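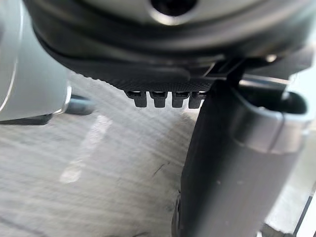

About Valdebenito

Hi! I'm Brenda Farías, and I run Valdebenito, a packing, unpacking and put-it-all-away company in Cestotbridge. If you landed here from the pricing page, welcome, and if you landed here because your sister-in-law told you we once found her passport inside a fondue pot, also welcome (it's true, and she was very nice about it).

I started out packing kitchens. I'd worked in the back room of a housewares store for years, wrapping wedding gifts and repacking returns, and at some point friends began calling me whenever they moved. I'd show up with a stack of paper and my own tape gun, do the glasses, do the plates, eat whatever had to come out of the freezer, and go home. Then friends of friends called. Then a man I'd never met called from a driveway with the truck already running, and his kitchen wasn't packed at all, and I thought, okay, I should probably charge for this.

We're a team of eight now. Our place is at 224 Fosel Street, the old upholstery shop with the green awning. The front is a little office with two chairs and a coffee maker, and the rest is workroom: long tables, shelves for paper and boxes, and a practice kitchen we built out of cabinets people were getting rid of. None of the doors match and I love it.

What we do

Mostly we pack homes. Kitchens are still my favorite, but we'll do bedrooms, craft rooms, garages, books (so many books) and that one closet. You can hire us for the whole house or only for the part you've been avoiding. We wrap it, box it, label it on two sides and the top, and leave you a list of what's in each box.

We also unpack, and I wish more people asked for it! Packing gets all the attention, but living for six months with your forks in a box marked MISC is no fun. We'll come to the new place, wash the shelves, put everything away with you and take the empties with us when we go.

And then there's plain old tidying, no move required. Drawers, pantries, linen closets. Yung-ching Poon heads that side of things and she's wonderful at it. She'll ask where you stand when you make your coffee and what you grab first in the morning, and the cabinets get arranged from there. She doesn't decant your cereal unless you want it decanted. I had her do my own pantry in December and I still can't believe I kept the flour on the top shelf all those years.

The people you'll probably meet

Abelardo Núñez is our lead packer and the person most likely to be at your door at 8 in the morning. He came to us from a restaurant supply warehouse and he can look at a china cabinet and tell you how many boxes it wants. Ask him about stemware if you've got an hour.

Soledad Cáceres handles the schedule, the estimates and the phone. If you've emailed us, you've emailed Soledad. She keeps our job sheets in a big spreadsheet she calls Rellix, after a cat she had growing up, so if somebody tells you that your job "is in Rellix," it means you're booked.

Amancay Domínguez teaches our workshops. She used to teach fourth grade and she's brought all of that patience with her, plus the sticker chart, which the grown-ups turn out to want very badly.

Workshops

We hold these in the workroom, usually in the evening, and they cost $50 a seat with supplies included. Pack a Kitchen is the popular one: you'll wrap plates on edge, nest bowls, build a glass box from scratch and then carry it across the room yourself. Small Spaces is for apartments and dorms. We've also got a kids' afternoon where they sort a mountain of toys and lunch containers into bins, match the lids, and go home very bossy about it. (Sorry, parents!)

Bring a box of your own stuff if you'd like to. People bring the strangest things and we learn a lot from them. We've worked out wrapping for a tuba mouthpiece collection, a gingerbread house somebody was determined to keep, and a set of 23 glass birds that had been her grandmother's. Amancay did the birds on the middle table with everybody watching and you could have heard a pin drop.

How we like to work

We ask before we throw anything out. We don't read your mail, and we don't have opinions about how many mugs you own. We bring our own paper, tape and markers, and we'll reuse any decent boxes you've got lying around. If something breaks while it's in our hands, we tell you that day and we make it right.

We don't drive the truck, by the way. Lots of people ask. We're happy to work around whatever mover you've picked, and Soledad can talk to them directly so everyone has the same floor plan and the same start time.

Come by

The office is open weekday mornings, and the afternoons too if we aren't all out on a job, so give us a call first if you're coming after lunch. Parking is around back, next to the laundromat. Come in through the side door and holler, the front one sticks when it rains.

If you want an estimate, send Soledad a few pictures of the rooms exactly as they are. Please don't clean up for us! Open the cabinets, leave the dishes in the sink, and tell us your moving date if you have one.

Brenda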